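Cell log, Testport bench, April. Entry kept by Érica Camargo.

07:40. The cell was released for work after the morning check. The emergency stop was tested and answered at once. The table-clearing task supplied by Marinho was loaded without changes, and run numbering was continued from the night shift.

09:15. Runs proceeded in the usual order. Two grasps were repeated for poor alignment and were entered as such. No stop was required.

10:50. Fault during run 269. On closing, the upper finger halted short of its commanded position while the controller reported the grasp as complete. The arm then began its lift on the strength of that report. I pressed the stop. The arm held its position and the brakes engaged as they should. No person was inside the marked area, and no injury is to be recorded.

11:05. Werkereck was informed by telephone. Their service desk asked that the gripper be left powered, so that the stored messages would not be lost, and that no screw be touched before the log had been copied. The log was copied in full. It shows a difference of 46 counts between the commanded and the reported finger position, beginning 2 seconds before the stop. The same difference does not appear in the earlier runs of the morning.

11:40. The Clostex control software was examined next. The limit on position error had been set to warn only. Under the bench rules it must be set to halt the arm. The setting was made during the last update and was not entered in this log, and I have noted the omission against our own section. The limit has been restored and the change signed.

13:20. Work resumed at reduced speed, with one operator at the stop at all times and the lift command held for manual approval.

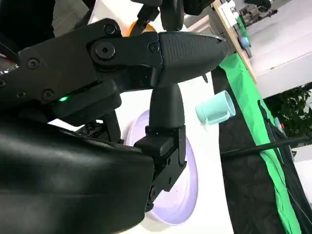 Gripper near the plate and cup, seen from the wrist camera. Green indicator lit.

15:30. Werkereck has asked for the finger assembly to be returned for inspection. It will be removed after the evening shutdown and packed with a copy of the log. Until a replacement is fitted, no unattended runs are permitted on this bench. The night shift has been told in writing.

16:45. Cell shut down and locked out. Key returned to the office.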